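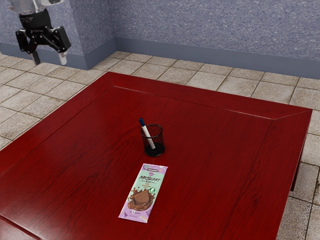
sim view, arm parked off the far left corner, gripper open

Pinned by thread starter. Category: Home & Shared Shop Builds

kthampi
ok so this is where the desk tidy build is at. Sim only for now, real arm is still in pieces on my side of the shop. Goal is dumb and simple: pick up the flat thing, pick up the marker, put both somewhere else. Marker is in the mesh cup, candy bar lies in front of it.

Problem is the bar. Grasp planner (Pruler, the old release, haven't had time to move up) wants to come straight down over the middle and close across the width. Fingers hit the table before the pads are low enough to get any bite. Get maybe 5 good lifts out of 30. The rest it either squirts out forward or the pads ride up over the top of the wrapper.

Marker is better but it leans, and the planner keeps treating it like it's standing straight up. So it comes down next to the cap and clips the rim of the cup.

Questions
- anybody have a flat object strategy that works w/ a two finger parallel-ish gripper
- do I just tilt the wrist for the marker or is there a smarter way
- table has that raised border all the way round, is it going to bite me later

Thanks. Karthikeyan

solder_moth
nice table lol. way fancier than anything in my shop

for flat stuff, stop trying to pinch it from above in the middle. Slide it to an edge, let it hang over, grab the overhang from the side. Works every time on our bench

dunmore_pete
He has a raised border. You can't slide it over the edge, it'll run into the lip and stop.

solder_moth
oh. yeah missed that. ok so use the lip then? push it up against the border till one end rides up, get a finger under

dunmore_pete
Depends how high the border is compared to the bar. If the bar is thicker than the lip it may hop over, if it's thinner it just jams. Kthampi what's the lip height in the model?

kthampi
not sure, table mesh came from somebody else's pack. Will measure tonight. By eye it's low. Collision shape might not even have the lip in it, could be one big box. ugh now I need to check that too

gritbin
check that FIRST. I lost 16 hours last May on a tray that looked like it had sides and the collision hull was a slab. Everything slid right through what I was looking at. Turn on the hull view, takes a minute

kthampi
hull view on. It's a slab. Flat top at the height of the border, so my objects should be floating a hair over the inset part and I never noticed. Fingers stopping "early" makes more sense now

gritbin
there it is

dunmore_pete
That explains part of it. I don't think it explains 25 misses. What's your pad friction set to, and is the wrapper its own surface or is the bar one rigid block with a texture?

kthampi
one rigid block w/ texture. Friction is whatever the default is, never touched it

tallow
Default friction in Kotian is way too slick for rubber pads imo. Bump it. I run double and my sim numbers got close to my bench numbers

dunmore_pete
Please don't do that blind. Bumping friction until the sim works is how you end up with an arm that works in the sim. Measure it. Put the real pad on a real wrapper on a board, tilt the board til it slips, write down the angle. Costs nothing.

tallow
I said I compared against my bench. It's not blind

dunmore_pete
Your bench, your pads. His are a different shape and he hasn't got a bench yet.

tallow
fine but default is still wrong, he'll be closer with mine than with that. Good enough to keep moving on

solder_moth
you're both right can we get back to the candy bar

wrenna_k
Two cents from someone who did a version of this w/ board game boxes and seed packets. Forget grabbing across the width in the middle. Go for one short end, wrist tipped over 30 degrees or so, one pad low against the end and the other coming down on top. You only need to lift that end a bit. Then the lower finger goes under and you close. Two moves where you had one but it's solid. And your linkage fingers swing in an arc when they close, right? they don't travel straight. So the tips move DOWN as they come in (or up, depending which side of the arc). If you're planning for straight travel you will hit the table every time.

kthampi
wait. yes they're the linkage type. I have it modeled as straight travel in the planner. The sim model does the arc, the planner doesn't know about it. oh man

wrenna_k
that's your other 25 :)

dunmore_pete
Agreed, that's the bigger one. Look up the tip height against opening width for your gripper, make a little table of it and offset the approach. Ten lines of code.

gritbin
what gripper is it? if it's the Grondel clone there's a tip table posted in the files section, somebody did it w/ calipers. If it's the Bredex one the table is in the back of the manual but they measured it without pads on, so add the pad thickness

kthampi
Grondel clone for the real one. Sim model is a generic one that looked close. So prob not identical, will fit my own from the sim and then do it again w/ calipers when the real one is together

gritbin
good plan. don't reuse the sim one on hardware

mrs_ferrule
On the marker. Is there any reason it has to come out vertical? Line the gripper up with the barrel, grab the cap end, pull along the length of it. If you pull straight up while it's leaning, the bottom end drags on the inside of the cup and the cup comes with it. Those mesh cups weigh nothing.

kthampi
planner gives me the pose of the marker so I do have the lean angle, I just throw it away right now. Cup has tipped on me twice

mrs_ferrule
So use it. Approach along the long axis, fingers closing on either side of it, go slow on the way out. Also give the cup a real mass. Imported stuff often comes in at something silly, 1 kg or zero.

tallow
or just glue the cup down

mrs_ferrule
In a simulation?

tallow
in real life. my pen cup has been hot glued since day one, zero regrets

dunmore_pete
One thing about pulling by the cap. On a real marker the cap comes off. In the sim it's presumably one piece so you'll never see that failure. Grab lower if the cup depth lets you.

mrs_ferrule
True. With most caps you'd be ok going slow but I wouldn't bet a shop demo on it. Get one pad past the cap line if there's room.

kthampi
there's some white barrel between cap and rim maybe?? hard to say, cap sticks out over the rim and I haven't looked at how far down it goes. will check

solder_moth
also re the real thing, chocolate plus gripper force plus shop in summer. use a dummy block. speaking from experience w/ a granola bar

kthampi
haha yeah was going to cut one out of scrap and wrap it

wrenna_k
Wrap it in a real wrapper if you can, the shiny film is the part that matters. Bare wood will grip way better than it should and you'll think you're done

kthampi
Update, 11 at night so keep it short.

- fixed table collision, border is its own piece now, top sits at the right height
- tip arc offset is in. fitted from the sim, quick and dirty
- did the short end thing, tipped wrist

Ran 10 so far. 8 lifts. One miss it pushed the bar forward and the wrist ran out of reach, the other I have no idea. Friction still default, pete is right I'd rather measure it, tallow I'll post both numbers when I have them so you two can fight about it

Marker not touched yet. tmrw

tallow
8 of 10 on default friction, ok I'll be quiet

dunmore_pete
Good jump. Do 30 again so it compares to your first run, and log the miss you can't explain. Save the contact forces if you can.

gritbin
also swap that old Pruler release before you build more on top of it. the newer ones take a tip offset as a setting, you wouldn't need your own hack

kthampi
after the marker. If I upgrade now I'll spend the whole weekend fixing configs

gritbin
that's what I said two years ago and I'm still on the old one so. fair

mrs_ferrule
Post the marker run when you have it, including the bad ones. Curious whether the cup stays put.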